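7 March 2018

Up at six to finish the grant paperwork before the phone started. The Zirnari form wants everything in one file under 30 pages, and ours was two pages over, so I dropped the appendix on parking and shrank the map. Sent it at ten. The receipt came back with the wrong project name on it, so I wrote to them again and attached the letter from August where they had it right.

Then to Clemevwood for the seed order. They were out of the early peas and I took the later ones. Potatoes were fine. The total was more than last year, mostly the netting, which has gone up again. I paid from the garden account, leaving 2455 dollars in it with the hose and the shed roof still to come. The roof can wait until the rain stops. The hose can't. I patched it twice last season and the patch by the tap has gone hard.

Drove out to the Stevens plots after lunch. The low end is still under water, a strip the length of two beds, and the path beside it is soft enough to lose a boot. The drain Flotudmont put in works at the top and does nothing at the bottom – same as last spring. I dug a short channel toward the ditch and it started running right away, but slowly. I'll look again tomorrow before I call them.

The garlic is up and looks good. The leeks have rust on the outer leaves, so I pulled the worst and left the rest. Turned half of the compost and found it dry in the middle, which surprised me after so much rain. Left the lid off overnight.

Back at the office by four to print 400 flyers for the plant sale. The printer jammed on the green paper, so the last batch is on white. Wrote the plot list out by hand on the mezzanine. Three renewals are still missing.

Soup for dinner. My back is sore from the digging. Bed early.
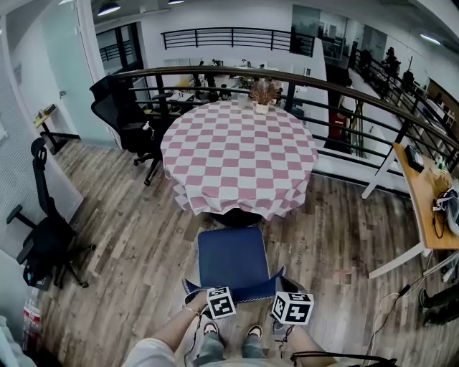 The round table on the mezzanine, with the checkered cloth and the small potted plant.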